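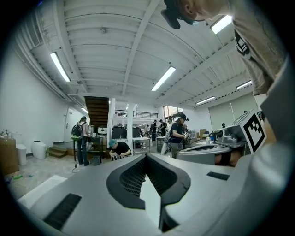 November 17, 2019

Notes on the big room, for me and for those who will work here after me.

I was in the hall from the morning and tried to decide how we use the floor this winter. The room is good. The ceiling is high and white, made of corrugated sheet, and the beams and the pipes are all open, so it is easy to follow where each pipe goes. I like this very much compared with our old place at Billeo, where everything was hidden behind panels and every leak was a mystery.

Light. The fluorescent lamps on the ceiling are not all the same. There are long tubes and also a smaller fixture. I measured at table height with the small meter. Best place: 1,243 lux. Worst place, under the mezzanine: around 50. It is a very large difference for one room. For reading drawings the second value is not acceptable. The window at the far back helps with some daylight, but it does not reach under the mezzanine when it is cloudy. I want to ask Fothergill for the price of 2 additional fixtures, the long kind. In September I asked for the same thing by telephone and did not receive an answer, so now I will write a letter.

Stairs and mezzanine. The wooden staircase is dark and the steps are difficult to see when one comes down with a box in the hands. I propose a light strip on the edge of each step. The black railing above I have checked by hand along its full length. It is firm, except one place near the top of the stairs where it moves a little. I tightened the bolt and it became better, but I would like to look again next week. Please do not hang coats or cables on it.

Columns. The white columns under the mezzanine must stay free on all sides. Last month the Tundon crates were put against one of them and we could not pass with the trolley. I moved the crates to the side wall. It took me 3 trips and my back is complaining.

Tables. I would like a rule for what can stay on a table at night. Small bottles must have a label with content and date, also if it is only water. Cardboard boxes go to the shelf or they go flat to the recycling. I know that everybody needs one box near the hand, me too, but from one box it becomes a tower.

Noise. When many people are talking at the back of the hall, it is hard to hear a person at the next table. The corrugated ceiling returns the sound, I think. The Plemex felt panels were mentioned in the old notes, but I could not find if somebody tried them or only read the catalog. If you know, write it on this page.

To do:
letter to Fothergill (lamps)
strip for the steps, measure the width first
railing bolt, check again
find the second key for the trolley lock
ask if the window at the back can be opened, the handle is too high for me

The meter is back in the drawer. Its battery is weak.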